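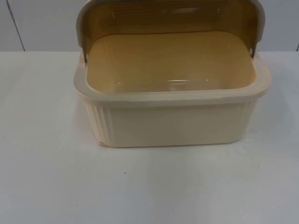

Zubaida Tarar
Food Areas Inspector, Brukeo Facilities

Monthly kitchen and pantry check — Bevan building, ground floor
Period: June
Areas covered: staff kitchen, dry store, bread and cereal counter
Escorted by: Saqib Bangash

Result codes: P = pass, A = action needed, N/A = not applicable

1. Floors clean and free of trip hazards: P
Mat at the dish area lies flat. Old tape residue removed.

2. Fire extinguisher in place, pin and seal intact: P
Tag number 588. Gauge in the green.

3. Fire blanket reachable without leaning over the cooktop: A
Hung directly behind the rear burners. Move to the side wall by the door.

4. Outlets, cords and plugs undamaged: A
Toaster cord has a nick near the plug. Unit tagged out, asset 1664. Do not repair with tape.

5. Combined load on counter circuit: P
Kettle rated 3000 watts is on its own circuit, labeled at the panel.

6. Refrigerator temperature log filled in: A
Sunday entry missing. Readings on either side are within limits.

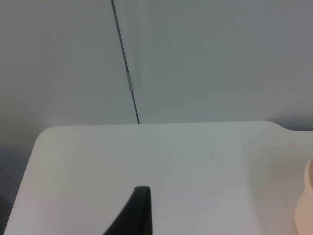
7. Wall and counter joints sealed, no gaps that hold crumbs: P
Sealant behind the sink was renewed after the last visit. Check again next month for shrinkage at the corners.

8. Dry goods off the floor and in closed containers: A
Two flour sacks on the floor of the dry store. The shelf above had room. Corrected during the visit.

9. Open goods labeled with date: P
Labels are handwritten and legible. Pencil is acceptable on paper labels only.

10. Bread storage clean, lid moves freely, no cracks: P
Crumbs to be emptied daily. Wash with mild soap and dry fully before bread goes back in. No solvent cleaners on plastic lids.

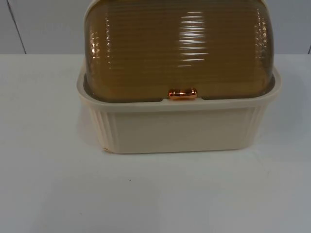 Item 10. Bread box with ribbed amber-brown lid and cream base.

11. Pest monitoring stations dated and undisturbed: P
Station behind the dry store door had been turned around. Reset.

12. Hand sink stocked with soap and towels: P

13. First aid kit complete: A
Burn gel past its date. Kit otherwise matches the list inside the cover.

Items 3, 4 and 13 to be closed within 30 days. Atif Sethi to confirm by email when the replacement toaster is on site.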